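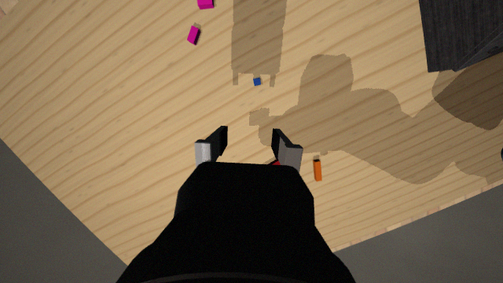 How many strands of floss should you start with? Two, for nearly everything, and you can add a third later if the line looks thin.

I like to open with that one, as it's what I get asked most at the tea table, and it gets people reaching for their threads. Let them chat for a minute here.

Right, on to transferring the pattern. My own first effort was a spray of lavender drawn straight onto the linen in biro, and it's still there, all 19 stems of it, on a cushion I keep turned to the wall. (Hold up the cushion!) So please do use a proper water-soluble pen, and try it on a corner of the cloth first. Iron over the marks before you wash them out and you may well set them for good, so washing comes first and ironing after.

Pass round the Pisharody transfer sheets. There are 20 in the packet, so ask people to share if we have a full room. They go on rough side down, and you want to press and lift with the iron, please, no sliding about. Dark cloth is trickier – I use a white chalk pencil and go over it again when it rubs away, which it does, usually just as I've got comfortable.

Then hoops. Most of us own too many and use the same one every time, and I'm no better. A 5 inch hoop is lovely in the hand, and 7 inches is as big as I'd go without a stand. Wrap the inner ring with cotton tape if your fabric slips. Show the Carudeo hoop with the brass screw, and mention that I take my work out of it every night, even when I'm tired, so I don't get that ring mark that never quite presses out.

Needles, quickly, if there's time. Crewel needles for this sort of work, and change down a size if you can see the hole after the thread has gone through.

Questions, then the practice squares. Everyone has a bit of calico and a leaf to transfer, and I'll come round to each table. Remind them the September meeting starts at half past seven, and to bring their own scissors – we were dreadfully short last time.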